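Washing club soccer kit

Knock dried mud off boots and socks outdoors before anything goes in the machine. Turn shirts inside out to protect printed numbers. Wash cold with 2 caps of liquid detergent and skip fabric softener - it clogs the knit.
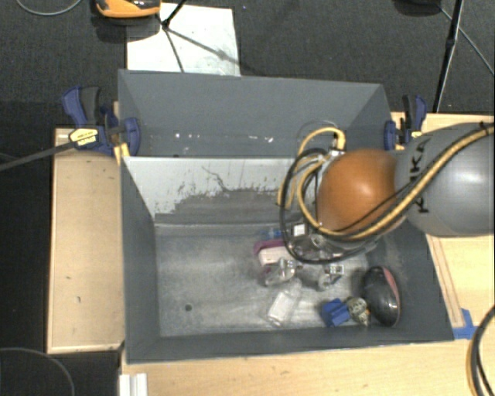
Large gray bin, open top.

Hang shirts by the hem, out of direct sun. Stuff boots with newspaper and change it after an hour. Shin guards are washed by hand in dish soap and dried flat.

Updated 11 November 2025 - Lenka Hrubý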